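Hiris Wage Computation Software
Desktop edition for Windows
Publisher: Trevthorpe
Category: Litigation support / Employment

Overview

Hiris computes unpaid wages, overtime and commissions from time and pay records produced in a dispute. It is used by law offices, payroll consultants and damages experts on either side of a claim. The program reads punch data, pay stubs, commission statements and schedules, places them on a single calendar for each worker, and calculates the difference between what was paid and what would be owed under a set of assumptions entered by the user.

Hiris does not decide which assumptions are correct. Exempt status, compensable travel, the validity of a meal deduction and similar questions are entered as settings, and each setting is printed on the first page of every report.

What is included

The license covers one named user and two computers, provided both are not running the program at the same time. The download contains the main program, the Kozan import module, 42 report templates and the reference manual (44 pages, PDF). A printed manual is no longer supplied.

A matter file holds up to 3,000 workers. Larger matters can be divided by location or pay group and recombined at the report stage, but worker ID numbers must be unique across all parts before the division is made. Hiris does not renumber workers on recombination.

Importing records

Kozan accepts CSV, fixed-width text and XLSX. It does not read scanned pages. Paper time cards have to be keyed or converted beforehand, and the keyed file should carry the page number of the production in its own column so that each entry can be traced to its source. The page number column is optional on import, but the Source Trace report will be blank without it.
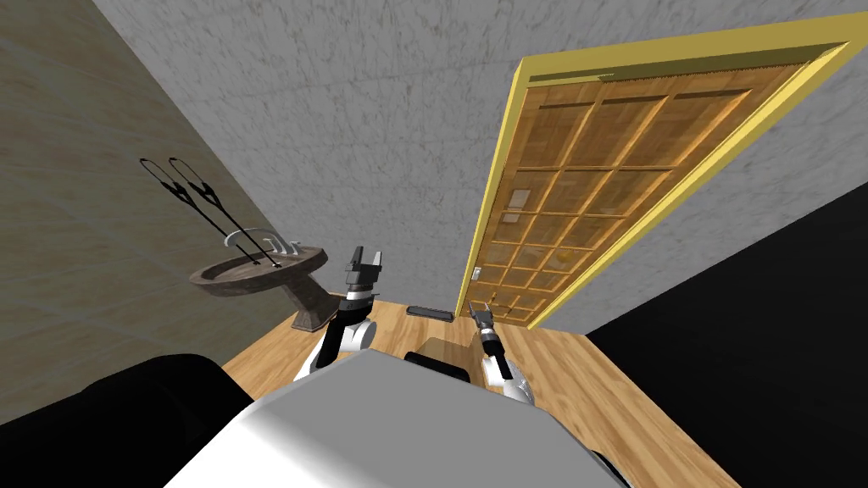
Column mapping is saved as part of the matter file. If the employer changed payroll vendors during the claim period, create one mapping for each vendor and set the date on which the second takes over. Overlapping dates are flagged and held in a review list until the user picks a source. Records left in the review list are excluded from the calculation, and the number excluded is printed in the report footer.

Punch times are stored to the minute. If the source file shows hours in decimals, Kozan keeps the decimal value and does not try to work back to a clock time. Files that mix the two should be split first. Punches that cross midnight are assigned to the day on which the shift began unless the Split at Midnight option is turned on. That option affects daily overtime only.

Workweek definition

Overtime under the federal Fair Labor Standards Act is computed by the workweek, a fixed and recurring period of seven consecutive 24-hour days. It need not match the calendar week or the pay period. Hiris requires a start day and start hour for each pay group and will not run without them. The default is blank on purpose. Semimonthly pay periods cut across workweeks, and the program allocates straight-time pay to the correct week by hours worked on each side of the cut.

Where two pay groups in the same matter use different workweeks, a worker who moved between them will have a short or overlapping week at the transfer. Hiris marks these weeks with a T in the weekly detail and calculates them both ways. The user selects which result carries to the total.

Regular rate

The regular rate screen lists each pay code found in the import. Mark each as Included, Excluded or Hours Only. Nondiscretionary bonuses and commissions marked Included are spread over the weeks in which they were earned. If the records do not show when a commission was earned, the user may spread it equally over the weeks of the commission period or in proportion to the hours in each of those weeks. The method chosen appears in the assumptions page next to the pay code.

For salaried workers, enter the number of hours the salary was intended to cover. Leaving the field empty produces a warning. Two multipliers are available for salaried overtime, 0.5 and 1.5, and the side-by-side template prints both.

Commissions

The commission engine handles flat percentage, tiered percentage and draw-against-commission plans. Tiers can reset by month, quarter or plan year. Chargebacks are entered as negative transactions with their own dates and linked to the original sale by invoice number. An unlinked chargeback is applied in the month it was posted.

Post-termination commissions are handled by a cutoff rule. The choices are order date, ship date, invoice date and date of payment by the customer. Only one rule can be active for each plan version, though any number of plan versions may be stored for a worker. Plan versions take effect at 12:00 a.m. on the date entered.
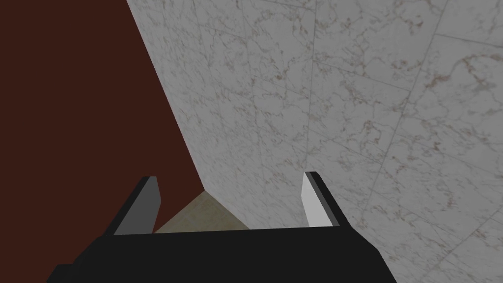

Nandi Lekota wrote to support that the ship date rule dropped partial shipments when the second shipment fell after the cutoff. The behavior was confirmed in version 3.1. From version 3.2, each shipment line is tested separately, and the earned share follows the dollar value of the line. Matters created in the older version keep the older result until Recalculate All is run. The change is noted in the report log with the time of recalculation so that a prior report can be reconciled to the new one.

Limitations periods and added damages

The claim period is set by filing date and lookback. For federal claims the usual lookback is two years, or three for a willful violation, and both are provided as presets. State lookbacks are entered by hand. In a collective action each opt-in worker can be given a separate consent date, imported as a two-column file of worker ID and date. Tolling agreements are entered as start and end dates and extend the lookback day for day.

Liquidated damages and interest are separate lines and can be turned off for any report. Interest may be simple or compound, with the rate table supplied by the user. No rate tables ship with the program. Weeks in which the employer overpaid are shown, and the user decides whether the overpayment offsets other weeks. The default setting is no offset.

Sampling

If only part of the records exists, Hiris can compute averages from the weeks available and apply them to the gaps. Filled weeks are printed in italics in the weekly detail and totaled apart from weeks with records. The minimum number of recorded weeks needed before a worker's own average is used can be set by the user; below that number the pay group average applies. The program does not calculate confidence intervals. Users who need them should export the weekly file and work in a statistics package.

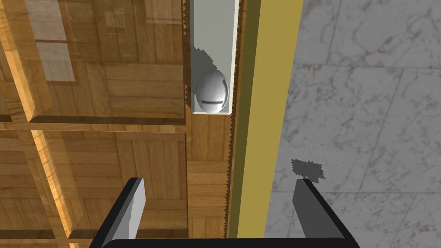

Parquet-textured wood with white plate, rendered view

Reports

Templates are grouped as summary, weekly detail, source trace, commission and comparison. All print to letter or legal paper. Each can be saved as PDF or exported as XLSX with live formulas in the total columns. Weekly detail columns may be reordered but not deleted, with the exception of the notes column.

Worker names can be replaced by ID numbers for filing. The replacement covers the report body, the footer and the PDF document properties. It does not cover free text typed into the notes column, and the user should check that column before filing.

Rounding is set once for the matter: to the cent by week, or to the cent at the final total. The two methods give slightly different sums on a large matter. Opposing parties who exchange Hiris reports should compare this setting before comparing anything else.

System requirements

Windows 10 or 11, 64-bit. 8 GB of memory, or 16 GB for matters near the worker limit. 2 GB of free disk space, not counting matter files. A network connection is needed for activation and for updates, and at no other time. Matter files remain on the local drive or on a mapped network drive. Opening a matter file directly from a synced cloud folder is not supported and may produce a locked file.

Upgrading from Likard

Likard files from version 5 or later open directly. Pay codes, plan versions and consent dates are carried over. Custom report layouts are not and must be rebuilt from the nearest template. The Likard holiday table converts to a pay code list, with every holiday marked Excluded, and should be reviewed line by line against the employer's policy. Keep the original file. Hiris cannot save back to the Likard format.
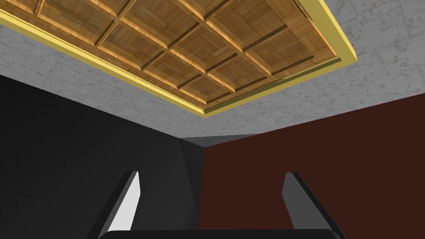
Yu-na Yoo asked whether a Likard matter already disclosed in expert reports can be opened in Hiris without altering the disclosed figures. It can, in Read Only mode, which prints the stored totals and does not recalculate. The mode is selected in the Open dialog and is shown in the title bar. Once a matter has been converted, the stored totals are kept under Matter, History and can still be printed with their original assumptions page.

License and trial

The trial runs for 30 days from activation. All functions are available, and reports carry a trial notice in the header. Matter files made during the trial open in the licensed program with no conversion, and the notice is removed the next time a report is generated.

Licenses are annual. After a license lapses, existing matters can still be opened and printed, but records cannot be imported and calculations cannot be run. Transfer of a named license to another user in the same office is allowed once per license year, on written request to Trevthorpe.

Support

Support is by e-mail and telephone, 8:00 a.m. to 5:00 p.m. Central. Support staff answer questions on the operation of the program and cannot advise on the law that applies to a claim. Remove names and Social Security numbers from any file sent for diagnosis. The Strip Identifiers command on the Tools menu makes a copy of the matter for this use and leaves the original unchanged.

The next maintenance release is scheduled for October. It adds a daily overtime preset editor and corrects the column width of the consent date field on legal paper.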